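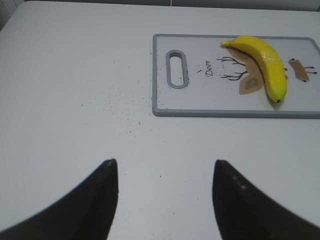
Banana on a gray-rimmed cutting board.

Kisdale
Home > Kitchen > Dehydrators > Kindano 634

Kindano 634 Food Dehydrator with Seok Fan Unit
In stock. Ships in its own box, so hide it from the dog.

Everyone who buys a dehydrator has a plan. There will be apple rings in jars. There will be jerky for hiking trips, and also hiking trips. We have been selling these machines long enough to respect the plan, and to suggest you start with bananas, which are cheap and forgive a lot.

The Kindano 634 is a mid-size countertop model with 7 trays and a fan at the back. Air moves across the trays from rear to front, so you can leave them in the same order all night and go to bed. The older stacking Kindano blew from underneath and wanted its trays swapped halfway through. Several of our customers set an alarm for this. One of them told us it was still easier than having a baby, a review we never managed to fit on the box.

What it does well
Apples, pears, bananas, mushrooms, herbs, thin-cut beef. Tomatoes too, if you can stand to use the small ones. Strawberries come out tasting wonderful and looking like something you'd sweep up.

What it does less well
Watermelon. People keep trying. You put in most of a melon and get back a few sticky red straps, and the kitchen smells like a candle store. Grapes take so long that raisins start to look like a bargain.

Noise
The Seok fan hums. On the low setting you can talk over it in a normal voice. On high it sounds like a bathroom fan in a motel, and we'd put it in the laundry room if you have one.

Slicing
Thickness matters less than sameness. A tray of even slices finishes together, and a tray of mixed ones gives you leather at one end and pudding at the other. For bananas, go about as thick as a pencil. Lemon juice keeps the color pale. Skip it and they turn brown, which bothers guests and has never bothered a child.

Cleaning
Trays and mesh liners go in the dishwasher, top rack. The cabinet gets a damp cloth. Do not put the cabinet under the faucet; the warranty people can tell. Dried mango will cling to mesh like a bad tenant, so soak the liners while you eat the mango.

Specifications
Model: Kindano 634
Trays: 7, removable
Power: 230 watts
Fan: Seok rear-mounted, two speeds
Rated fan life: up to 2000 hours
Timer: yes, with automatic shutoff and one beep
Door: clear, lifts off
Finish: black, or a green the factory calls Meadow

In the box
Cabinet, door, trays, four mesh liners, one solid sheet for fruit leather, drip tray, and a recipe booklet translated with more courage than care. The instruction to "humble the apricots" means pit them.

Works with
Cirko storage jars (sold separately, wide mouth, the lids really do seal). Cirko also makes a tray-shaped silicone sheet that fits if you trim one corner. Older Kindano stacking trays do not fit, and pushing harder will not change this.

Returns
Unused machines can come back for a full refund. Used machines can come back if they're faulty. If yours arrives with jerky still in it, we will assume it was a gift.

Page updated 10 June 2022. The Meadow finish sold out in May and is back on the shelf. We're as surprised as you are.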